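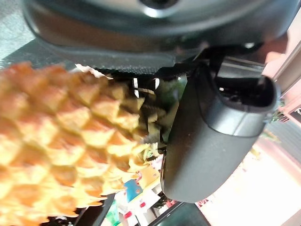

I'm trying to cut down the glare in my spare room before I set it up for sorting and packing small orders. There is one bare bulb in the ceiling and a window with no blind, and after lunch I get a headache if I work in there for long. Anything shiny and black shows a hard white crescent of light on its curve, with pale blue-gray bands and a wide brownish reflection as well. Would a lower-watt bulb fix it, or should I be doing something about the window? Budget is 60 dollars and I rent, so no new wiring.
Jotik, 2020-06-08

Start with the bulb. A bare one gives you a small, very bright source, and going dimmer leaves it small. Put a frosted shade or a paper globe on it — the wider the better. Mine was 15 dollars. For the window, a sheer curtain on a tension rod needs no drilling. Try the shade for a few days before buying both.
Prekero

paint the walls matte. worked for me

Inskip

Can't paint, it's in the lease. I ordered a 17 inch paper globe and will look at curtains in July if the afternoons are still bad. Thanks.
Jotik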